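Forum > Care Packages & Mail > Snack boxes, what box do you use

zportela
8 November 2023
ok so doing snack boxes for my sister's dorm floor again. 38 of them. did padded mailers in October and half the chips were dust. trying low cardboard boxes now. question is do bags go flat or standing up?? here's where I'm at 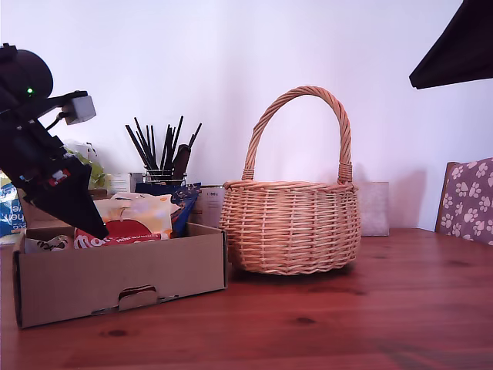

snack box, bags standing up

the dark blue one leans on the back corner, thats the only way I like it so far. budget is 8 bucks a box before postage

scanlon_t
Flat. Always flat. Standing bags get the crimp bent over when the lid comes down and then you get a slow leak. Heavy stuff on the bottom, chips on top, done.

erkora_mom
disagree w/ Tomás. flat bags slide around and whatever's on top of them wins. I stand mine up snug like files in a drawer. never had a popped one

scanlon_t
You ship two states over. Try it through the Calloway depot.

erkora_mom
lol ok fair. still standing mine up

visent40
whatever you do dont let air out of the bags with a pin, saw that tip on another board. stale in a day. the puffy ones ARE the padding

zportela
wait people do that??? no. ok puffy blue bag goes in last then, on the diagonal. will take up a lot of room but it should hold everything else down 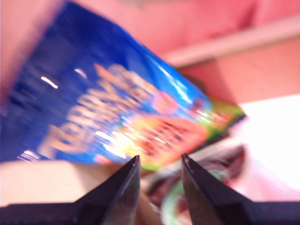

Do you need tissue or bubble wrap if the box is full?
Skip it if nothing shifts when you shake the closed box. Any rattle, crumple some paper and stuff the gap.

visent40
^ this. shake test. and tape the bottom seam twice, once isn't enough

scanlon_t
Also check the hand hole. If the box has a cutout, small stuff can work its way out, granola bars especially. I put a strip of tape over mine from the inside.

zportela
good call, didnt even think about the hole. also starting over on the layout, doing left half first and then filling the right. soft paper-wrapped stuff goes in first so

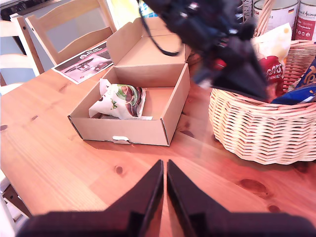
I can see how much room is left before I commit to the chips. way less repacking. last time I packed everything and then had to pull it all out for the note card, which I'd forgotten, twice

erkora_mom
put the note in the lid! tape it so its the first thing they see

scanlon_t
Tape on a note card ruins the card. Lay it on top.

erkora_mom
Tomás do you agree with anything

scanlon_t
Double taping the seam.

zportela
going w/ Undari boxes for the rest, they fold up fast. will post how many bags surivve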